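February 14, 2026
By our kitchen correspondent

The cheese board has a lot to answer for. It began as a plank you cut things on, became a plank you served things on, and is now a way of telling your guests what sort of person you have decided to be.

I have been to 6 dinners since the new year and met a board at every one. At the first it held Stilton, grapes and a small heap of walnuts, and we ate it with great pleasure. By the last it held figs, three sorts of cracker, a honeycomb, salted almonds, something pickled, and a piece of cheese you could have posted through a keyhole. The host apologised that there hadn't been time to do it properly.

In Rernside, where I live, there is now a shop that sells almost nothing else. It is called Mundora and it smells of beeswax. The cheapest board costs less than a decent coat, though only just, and the dearest is £248 and comes with a leaflet about the tree. I read the leaflet standing up. The tree had led a quiet life.

I asked which one was best for cutting bread. There was a pause. Most people, I was told, don't cut on them. They have another board for that, usually a plastic one, kept behind the toaster with the baking trays.

My own came from Peixoto, the ironmonger's by the bus station, nearly 4 years ago. It has a burn on one side from a pan and a pink patch where somebody left beetroot overnight. I oil it every April, or I mean to.

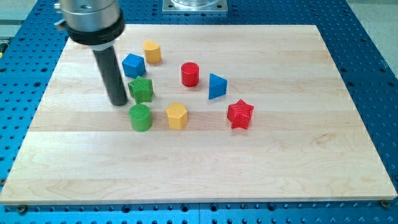

Maple, with no fig on it.

The woods themselves are a matter of fierce opinion. Maple people think walnut people are showing off. Walnut people think maple looks like a school gym. Olive wood is for those who have been on holiday, and slate is for those who enjoy the noise of a knife on slate, a group I try not to sit beside.

As for looking after one, the advice is dull and has been the same for ages. Wash it by hand, dry it standing up, rub in some oil when it starts to look thirsty, and keep it out of the dishwasher. I put one in a dishwasher once. It came out shaped like a canoe — quite a handsome canoe — and spent its last months rocking gently under a Stilton.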